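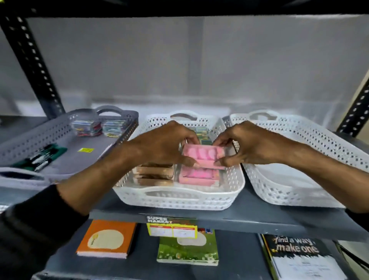
Handling the box in the middle basket by hand, pink box on top of the second one.

2020-11-03 – shelf task, student project

Worked on the shelf course for the tidy-the-store task. We stay with the three-basket row for now. The two shelf layouts we tried in October were too easy, everything stood in the open and the arm could come straight down on it.

Layout for this round: gray basket on the left with the flat packets, white basket in the middle with the boxes, white basket on the right left empty as the target. The pink box is the hard item. It sits on another pink box of the same color and the detector merges the two into one tall object. It did this on the Rakum model and on the older Dorex one. Rakum is a little better when the top box is turned so the edges don't line up.

Hand demos first, then arm. We have 112 demos in the folder now. Of those, 44 are from the old layout and should not go into the training set. I moved them to a subfolder called old_layout, please don't move them back.

Notes on the hand demos:
Use both hands on the pink box, one on each end. One-handed pickups look fine on the recording but the Herkurell arms can't copy them, the fingers don't open wide enough.
Go slow over the basket rim.
Start and finish with hands out of the basket. 13 of today's clips start too late and I cut them.

Arm runs in the afternoon, same layout. It got the top pink box out on 3 runs and then I stopped to check the left wrist, which was getting warm. On the other runs it pushed the box against the packets at the back and knocked them over. Standing them up again takes longer than the run does. Could put a strip of card behind the boxes, but then the layout no longer matches the demos, so not doing that yet.

The window on the box also gives trouble. With the ceiling light on, the depth reading has a hole where the clear part is. Switched the light off and used the side lamp – better, still not good. Tape over the window would fix it but the rules for the Hordiienko round say items stay as bought.

The notebooks on the lower shelf are not part of the task. The detector still reports them now and then. Crop the input at the front edge of the shelf, just under the SUPER MARKET card.

To do:
Retrain without the old layout clips
Record more demos with the top box turned
Check left wrist cable and grease
Ask whether the side lamp is allowed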